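Equipment Update: Gripper Fingers, Spare Parts and What's Left in the Pot
February | Posted by the Elleck bench team
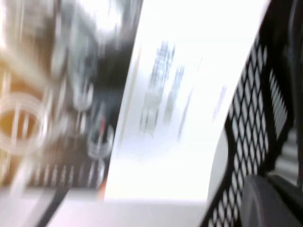
Wrist camera view at the Elleck bench, with the black mesh finger beside a white panel.

Hi all, and thanks for your patience with this one! I know you wanted the spending plan before the holidays, but I was waiting on a second quote and didn't want to send you numbers I'd have to take back.

First, the money. Of the equipment line you gave us, we've spent almost $346 on consumables since the last report, and nearly all of it went to replacement fingers and pads. I had budgeted for one set to last us through spring. That was optimistic (my fault, I copied the line from last year, when the arm was only running mornings). We're now running it into the evening, and the mesh fingers take the brunt of it. I'd like to plan on a fresh set every 10 weeks from here on and stop pretending otherwise.

Second, the quotes. We have 2 in hand, one from Filtolora and one from Cavar. Filtolora is cheaper per finger, but they only ship in packs and the lead time is seven weeks, so we'd have to order well ahead and store the extras. Cavar costs more and will send singles. I'm leaning toward Filtolora for the regular order, plus a couple of singles from Cavar to keep in the drawer for bad days. If you'd rather have everything on one purchase order, tell me and I'll redo the sheet, it's not a big job.

Third, the wrist camera. It does fine when the arm is slow. At full speed we get a lot of smear, and printed text on a panel comes out as blue streaks that no software is going to read for us. Mudaliar has a faster-shutter model that would bolt onto the same bracket, and I've asked them for a loaner so we can try it before asking you for a cent. Better lighting may get us part of the way too, although the white surfaces are already blowing out, so I'm not counting on it.

What I need from you is a yes or no on moving the leftover travel money into spares. The amount is in the sheet, second tab. Everything else can wait until the loaner gets here. I'd like to place the Filtolora order before the end of the month, though, with that lead time.

The second arm is still on hold, and I haven't put it in this plan.

Recent updates
Fall equipment report
Bench power and cable costs
Service contract: renew or go without?
Spares list, revised

Contact the Elleck bench team | Copyright Elleck | Back to top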